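Search this site Type to search
Club News / First Team / Round-Up
3 min read

Sendari: Skostitz result, goalkeepers, bus times and the rest of it

April 4, 2021

Typing this on the bus home so bear with me. Signal comes and goes past the reservoir and I want it out before we get back.

Score first. Skostitz 2, Sendari 3. Won it late, Robel Derese with the header, off a corner we had no right to be taking because everybody on our bench thought it was a goal kick. Their bench too, judging by the noise. Ref gave it, we'll have it.

Not a good game for the first half hour. Wind straight down the field, ball wouldn't stay still for free kicks, Tuncay Keskin had to hold it down with a finger for Obinna at one point. Skostitz had the wind and used it. Long balls, long throws, everything in the air. They scored from one of the throws, flicked on at the near post and bundled in. Then again just before the break, a proper goal this time, their number nine turning on the edge of the box and hitting it low. No complaints about that one.

In between we'd got one back through Obinna Ojo. Left foot, from the angle he always says he can't score from. So behind at the break but only by the one and with the wind to come, and Trefor Prothero was pretty calm about it. Told them to keep it on the floor and get Duygu's diagonal ball out of their system. (Duygu Avcı, for the new subscribers, does our set pieces and analysis and drew up the switch of play that sailed into the parking lot. She would like it noted the wind wasn't in the plan.)

Second half much better. Obinna again, tap-in after Tuncay hit the post. Then a long spell where we had all the ball and did nothing with it. Then the corner. Then a horrible few minutes of stoppage time in which we cleared the ball to the same Skostitz player over and over. Then the whistle.

Goalkeepers. Lots of you have written in asking so I'll put down what I know. The hand injury from the cup game is a sprain, not a break, and he's in light training. Catching yes, diving no. Trefor won't rush it. That means the reserve keeper stays in for the next one and to be fair to the lad he's done fine. Claimed everything under the bar in the second half and his kicking into that wind was braver than mine would of been. Could he have done better with the throw-in goal? Maybe. He was blocked off, there were bodies everywhere. Trefor said afterward he'd have liked a whistle there and left it at that.

Handling work is a bigger part of the keepers' week now. Short sessions, done before the outfield players come in, lots of close-range stuff and second balls. Duygu has them reviewing clips afterward too. Less running, which has gone down well.

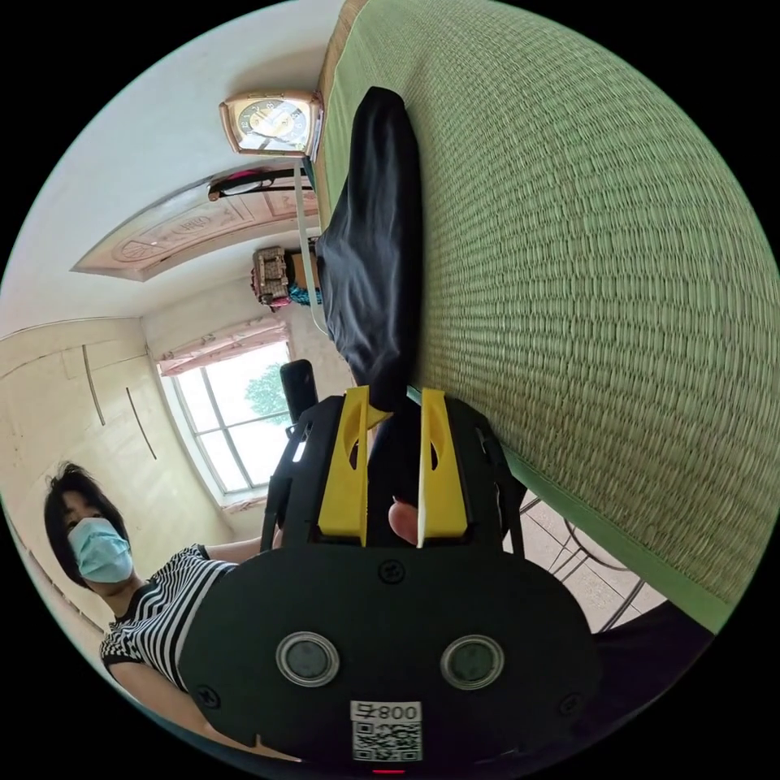 Yellow fingers, black housing, and a fingertip poking up in between.

Next up is Honder at home. They're above us, they beat us there in October, and they play three at the back which we've struggled with all season. Too many times our wide players have ended up marking nobody while their wing backs stand there on their own. Duygu wants the wingers higher. Trefor wants them deeper. They've been arguing about it since the second seat of the bus and I can hear most of it from here. Sounds like higher is winning.

Team news for that one. Tuncay took a knock on the ankle, finished the game, has ice on it now. Should be ok. Obinna is fine, he came off with cramp and that's all it was, please stop messaging his brother. Robel is one booking from a ban so expect him to be very polite. The captain is back from his suspension and goes straight in I'd think, though Trefor doesn't tell me these things and if he did I couldn't print them.

Tickets: same as usual, online until the night before, then on the gate if there are any left. Season passes scan at the north gate only. The south gate scanner is still broken. Yes we know. A new one is on order and has been on order since the winter. If you come to the south gate with a pass you'll be sent round and it's a long walk in the rain, so just go to the north one.

Parking. The grass overflow is closed until it dries out. Somebody got a van stuck up to the axles in there after the last home game and the ruts are awful. Use the school lot or come on the train. Please don't park across the bakery's delivery door. They've been very good to us and the morning deliveries can't get in.

Food. Tatlı are back doing the stand by the clubhouse, flatbreads and the sweet ones with the honey. They ran out by halftime last time so have promised to bring more. Card only. The coffee hut takes cash still. Don't ask me why it's different.

Away travel for the game after. The supporters bus leaves from the front of the clubhouse, not the station like it says on the poster. Poster is wrong, it's my fault, I copied last year's. Put your name on the sheet behind the bar or reply to this email with how many seats. If you reply please say your name in it, I've had three replies that say "two please" and nothing else and I don't recognize the addresses.

Under-16s. Drew, away, came from behind. Short of players so a couple of the younger group went up and both did well, one of them hit the bar from a free kick. Their coach is looking for someone with a full driving license to help with the minibus for the last part of the season. You don't need to know anything about soccer. You do need to not mind the smell.

Women's team. Postponed, waterlogged field. New date not fixed, the league will tell us and I'll tell you. Training goes ahead as normal on the turf.

Lost property from the last home game: a gray scarf, a kid's left boot, reading glasses in a red case, a set of keys with a bottle opener on it. All behind the bar. The keys look like house keys so somebody has presumably found another way in by now. Anything not collected by the end of the month goes to the charity shop, except the keys.

Player of the match was voted on the bus and went to Robel, narrowly from Obinna, with a lot of shouting about whether scoring twice should count for more than scoring last. Obinna has asked for a recount. Robel is asleep across the back seats with his boots still on.

Photos from Skostitz go up tonight if I can get the laptop to behave. Match report proper tomorrow, with the lineups and the subs and the right minutes for the goals, which I didn't write down because my pen gave up in the cold. If anyone stood near the far corner flag and saw who the last touch came off for that corner, keep it to yourselves.

Corrections to the usual address. We're coming off the highway now, so home in a bit.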